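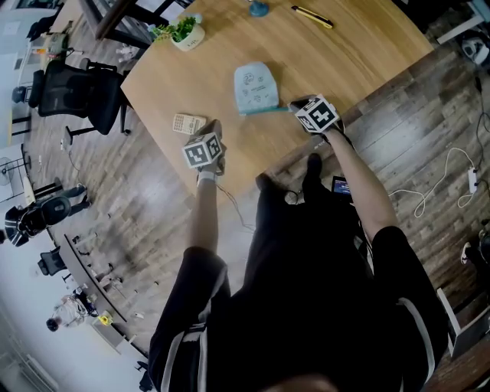

Relska hand-held gripper + Onuoha tracked gloves
Demo kits, hire and sale – Pullenport Equipment

In stock. Ships from Plostden. Hire kits go out on a morning van, order before noon or it'll be the next one.

Two ways of getting hand data off a person and into your arm controller. Same marker cubes on both, same tracking software, so you can swap halfway through a job and not recalibrate the room. We get asked which one to buy more or less every week. Notes from the bench further down, make your own mind up.

RELSKA HAND-HELD GRIPPER
Grey plastic housing, slots cut through the sides to save weight. 362 g without cable. Camera sits on the tool and looks out past the body. Marker cube bolts on top. Trigger grip, fits left or right hand, though lefties will want the cube moved over to the other side (two screws, key in the box). Jaw pads are push-fit, spares supplied.

ONUOHA TRACKED GLOVES
Sold in pairs. Dark grey. One cube on the back of each hand, wristband, thin cable off the wrist. Three sizes. Go down a size if between – a baggy glove lets the cube wander and your poses go with it.

Cable is long enough to work standing up. Not long enough to wander off and make tea in.

HOW THEY COMPARE

Small flat stuff – cards, thin pouches, anything lying tight to the table. Gloves, no contest. You just pick it up like you would. The gripper needs an edge to get under and people end up shoving things to the side of the table first, which then ends up in your data.

Boxy things, pens, small pots. Gripper fine. Better than fine if the target arm has parallel jaws, the motion carries straight across and there's no retargeting step to fight with.

Two hands at once. Gloves. You can run a pair of grippers, and we do hire them in pairs, but passing an object between them takes practise.

Long sessions. Closer than we expected. Gripper gets heavy at the wrist, gloves get warm. Swap people over more than you think you need to.

Marker loss. Both drop out if you turn the cube faces away from the tracking camera. Gloves slightly worse on the tilted hand, when you reach across your own body. Overhead light bouncing off the print doesn't help, so turn down what you can.

We did 300 picks on each, same table, same objects. Gripper lost tracking on 19. Gloves lost more, mostly in the first batch before we'd sorted the straps. Didn't keep a clean count on that so we won't quote one.
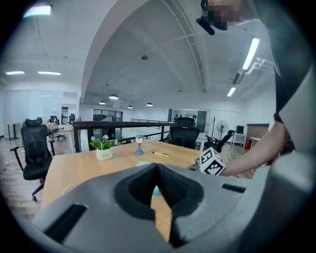 Relska, view from the tool camera. Marker cube top right of the housing.

SETTING UP
Any ordinary table will do. Leave the room as it is if you want, a bit of clutter behind is no trouble for the tracker and the policy people seem to like it. Things that do matter:

– Table doesn't wobble.
– Both cubes scanned in before you start, every time, even if nobody's touched them.
– Keep the power strip off to one side and the cables out from under chair wheels.
– Sleeves clear of the cube. Short sleeves easiest.
– Small objects within arm's reach, not at the far edge.

Fist go usually takes about 2 hours from opening the box to a usable recording. After that, much quicker.

WHAT'S IN THE HIRE BOX
Gripper or glove pair, cubes fitted. Spare cube. Cables, hex key, printed calibration sheet, spare jaw pads (gripper) or liners (gloves). Controller and arm not included. Please send the liners back even if they're manky, we wash them.

GOOD TO KNOW
The older Relska housing had a solid side and takes a different cube bracket. If yours came from us before last September it's probaly the old one, check before ordering spares. Brackets for both are kept at Plostden.

Gloves don't measure fingertip force. Neither does the gripper. If you need that, ring, there's an add-on pad but it's on a long lead time.

Cubes scratch. A scuffed face still works up to a point, then suddenly doesn't. Cheap to replace.

RETURNS
Unused, boxed, fine. Hire kits due back by 4 pm on the last day, carriage label is inside the lid.

Bench visits at Pullenport by arrangement. Bring your own objects.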